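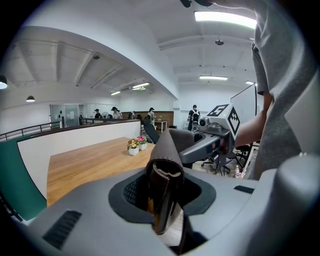 Why I think you should build the boring parts yourself

In our shared workshop there is an old argument, and I am now on the unpopular side of it. When a member wants to build a pair of hand-held grippers, the first advice is always to buy everything that can be bought and to assemble it in one weekend. I followed this advice for my first pair. For the second pair I did the opposite, and I want to explain why I will not go back.

My first pair used the Premau finger kit. The parts were good and the instructions were clear. But when the left handle started to stick, I did not know what was inside it. I opened it, a spring jumped under a cabinet, and I had a gripper with one working finger until the replacement came in June. The spring cost less than the envelope it came in.

For the second pair I printed the handles, cut the linkages and made my own mounts for the marker cubes. It took me 70 hours, which my friends find very funny. The mounts alone needed four versions. In the first three, the cube could turn a little when I closed the hand quickly, and a marker that turns by itself gives you wrong positions all day long. I would not have learned to look for this if the mount had arrived in a bag.

Revathi Iyengar, who shares a shelf with me, does not agree. She says that time is the one material we cannot order again, and that a builder who makes every bracket never arrives at the experiment. This is a serious point. She made 300 good recordings with her bought Dalix pair while I was still sanding handles, and I was jealous — more than I admitted to her.
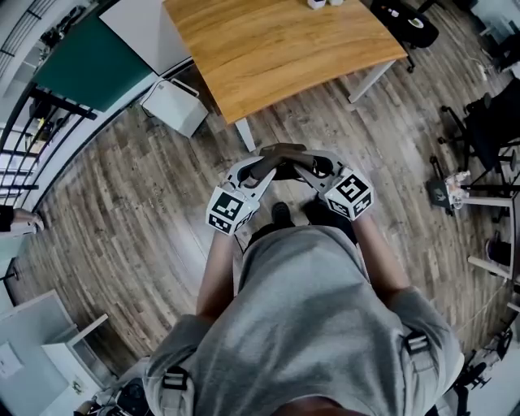 Is it cheaper to make the grippers at home?

In my case it was not, if I count the failed prints and the wrong screws, and it becomes cheaper only when you repair them or make a second pair.

So I do not defend my way with money. I defend it with weight, with grip, with the small things that your wrist notices after one hour. The bought handle was made for a hand larger than mine. I moved the trigger back by four millimeters, and the pain in my thumb went away the same week. No shop would do this for one customer, and I do not blame them.

I still buy motors, lenses and bearings, and I advise everybody to do the same. But please make the handle yourself, even if it is ugly. Mine is quite ugly.

Contact | Copyright Prerkus Workshop Pages | Back to top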